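Posted 5/10/26 by the Kusell linen room

Wanted: folders and sorters, kitchen linen, part time

We need people for the towel side at Kusell. Mostly kitchen towels and dish cloths, some napkins, aprons when the restaurants send them. 3 places open. Start as soon as you can, runs through November and probably longer if the Cedero contract gets renewed.

Hours are mornings or afternoons, you pick one and stick to it. 20 hours a week. Pay is 22 an hour after the first month, 21 while you are learning. Paid every two weeks. No nights.

What the work is - towels come over from the wash side in carts. You pick one up by the top corners, let it hang, look at it, decide. Good ones get folded and stacked by pattern. Stained goes in one bin, torn or fraying badly goes in another, anything with a loose hem goes to mending. Then the stacks get tied and labeled for the customer. Thats the job. It is not complicated but it has to be done the same way every time, becuase the customers open a bundle and expect the edges to line up.

The looking part matters more than people think. Most of our stock is pale with a colored stripe or check and a small mark hides pretty well in that. Hold it up and look, both sides. Hems too, top and bottom.
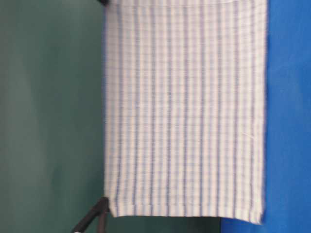
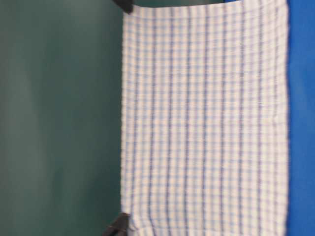 White or off-white kitchen cloths with blue stripes and a fine check.

Folding is in thirds lengthwise, then in half, then in half again. Stripes run the long way on the finished fold. If you fold some other way at home, fine, but not here. We will show you. Most people have it down by the second week, speed comes after that and we don't push on speed at first.

You should be OK with:
- standing most of a shift (there are stools, take one when you want)
- lifting a full bundle, not heavy but you do it a lot
- lint. There is a lot of lint. Masks are here if you want one
- telling close colors apart, we have a couple of blues that go to different customers and mixing them up is a pain for everyone

Experience in a laundry or hotel is nice, not needed. Sewing is a plus - if you can fix a hem on a machine say so when you write, mending is behind and we could use somebody a few hours a week on that. Same pay for now, we are looking at changing it.

We are in the Tikkanen building, back entrance, past the loading dock. Bus stops out front. Parking is free but fills up early. Break room has a fridge and microwave. Closed shoes please, long hair tied back, no rings that snag. Aprons we supply.

To apply send a short note with your phone number, which half of the day you want and when you could start. No resume needed, if you have one send it. Or come by the front desk at Pludberg, same owners, and fill out the card there. They will pass it on to us.

Everybody who applies gets a call back, might take a few days. We will ask you to come in for a paid trial shift before either side decides. Bring ID and something to drink, the room gets warm in the afternoon.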